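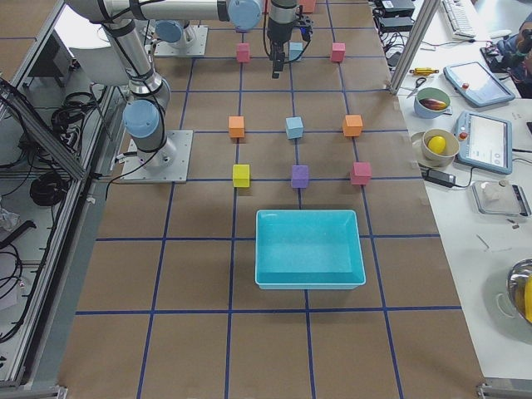
Makowska asked at the end of the last session whether a taped grid counts as a safeguard, given that the operator can see exactly which cells an arm is meant to enter. It does not. Tape tells people where the parts go. It places no limit on where the arm goes, and a program with a wrong offset will cross it without complaint. Limits belong in the controller and are checked before the first run of the day.

4.1 Layout of the shared table

Two arms on one table need a written zone plan. For each arm, record the cells it may enter alone, the cells both may enter, and the cells neither may enter. The Tetari cell sheet has a column for each. Cells in the shared group are reserved by one arm at a time, and the reservation is released only after the gripper has cleared to its retract height.

Start positions are set on tape crossings because a crossing can be found again by eye. A cell centre cannot. If the covering paper is replaced, the tape is laid again from the base plates outwards, and all taught points are treated as unverified until touched up.

4.2 Speed and approach

During teaching, tool speed is held to 195 mm/s or less. The arm approaches from directly above the part, with the fingers open wider than the part by at least 2 mm on each side. Foam forgives a poor approach, so a trial on foam tells you little about what will happen with a rigid part. Note the material on the sheet.

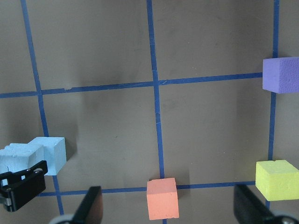 Neighbouring parts are the usual cause of a bad pick. Where two parts touch, the outer face of a finger may strike the second part even though the first is correctly centred. The rule used in this course is one finger thickness of clear space on both closing sides. If that cannot be had, turn the tool through 90 degrees or move the part by hand with the arms stopped. Do not reach in between moves — a pause in the program is not a stop.

4.3 Pendants and stops

Each arm has its own pendant, and each pendant has its own stop. Unless the stops have been wired together and tested, assume that pressing one leaves the other arm live. Test both at the start of the session and write down the result, including when it is a pass. Pendants stay within reach of the person running the program. Food, loose tools and drinks are kept off the paper.

4.4 Running both arms

Run each program alone first, then both together at reduced speed. Allow 60 seconds of observation before raising the speed. The Lodex log should be set to keep at least 1000 lines, otherwise the early moves are overwritten. Check cable slack at the wrist with the arm at full reach and again when folded.

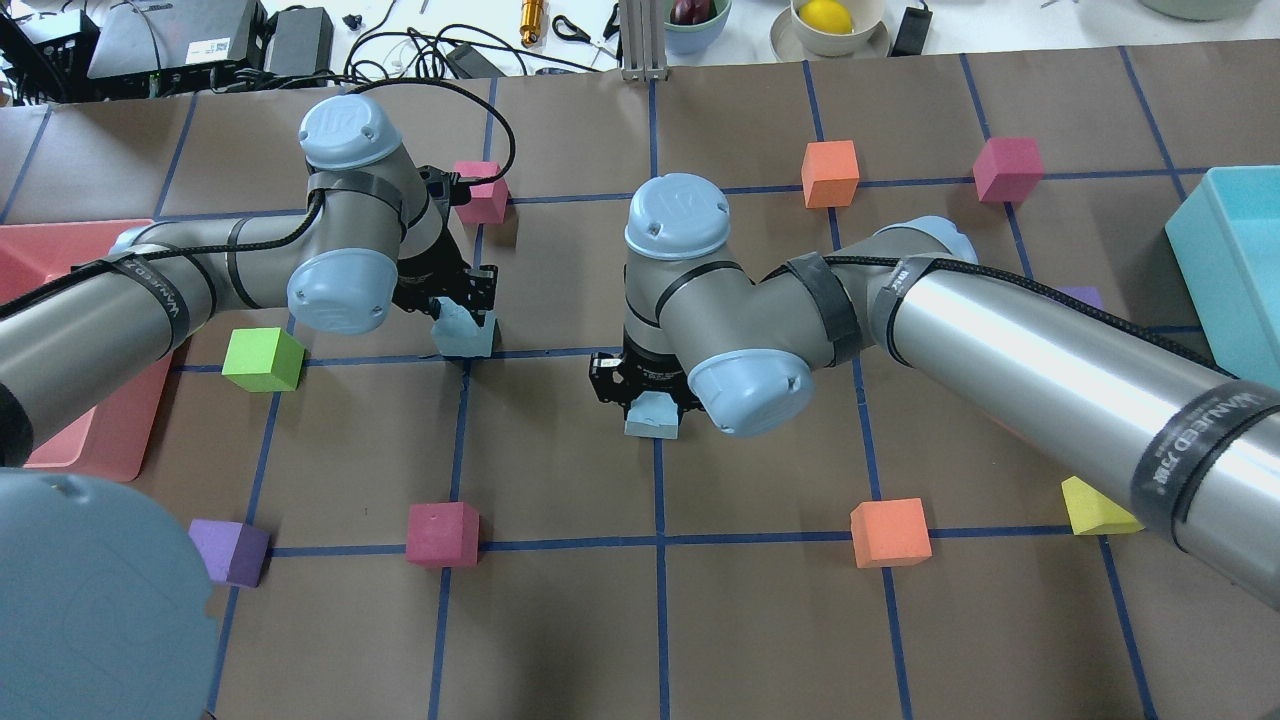 Fig. 4.3. Both arms over the grid, each holding a pale blue block.

Reading for next time: Arnardóttir notes, part 2; Zakach checklist, reserved cells only.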